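The river watchers of Odinau

By the time the rain stopped over Odinau last October, the lower road was under water, the school had shut and 47 homes had been emptied. Every person in them was safe and dry in the sports hall before midnight. Ask people in the village how that came about and they will send you up the hill to see Ryszard Wysocka.

Wysocka runs the Conport flood group from a back room with a kettle, a radio and the most wonderful wall of maps I have ever seen. He has drawn them all himself, in pencil first and then in ink, and he can tell you which garden wall goes under before which gatepost (he's usually right to within a hand's width).

"The river tells you plenty if you keep going to look at it," he says, already pulling on his boots.

So off we go to look at it! The path drops through wet alder woods to the Renaud bridge, where a painted gauge is fixed to the middle pier. When the level passes the red band, the phones start ringing. There are 18 members on the list, and each has a street to knock on, a spare torch and the names of anyone who might need a hand on the stairs.

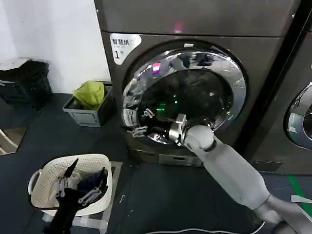

The night of the flood, the red band disappeared a little after tea. Killian Tessier had the streets nearest the weir, and he remembers the noise more than anything, a low grinding from stones rolling along the river bed. He went round all his doors twice. At the last one he was handed a cat in a basket and a trifle, and he carried both up to the hall.

Fire crews arrived from Rado with three boats and found that most of the knocking had been done. They spent the night bringing out a family from the farm beyond the ford, where the water had risen up to 17 inches in the kitchen.

What I love about this group is how much they enjoy it. There's an open practice on 15th June, with a walk along the bank and sandbag filling for all ages, and Tessier is bringing his own shovel. Wysocka, meanwhile, has started a new map of the upper stream, and he'd like to hear from anyone who remembers where the old mill ditch ran.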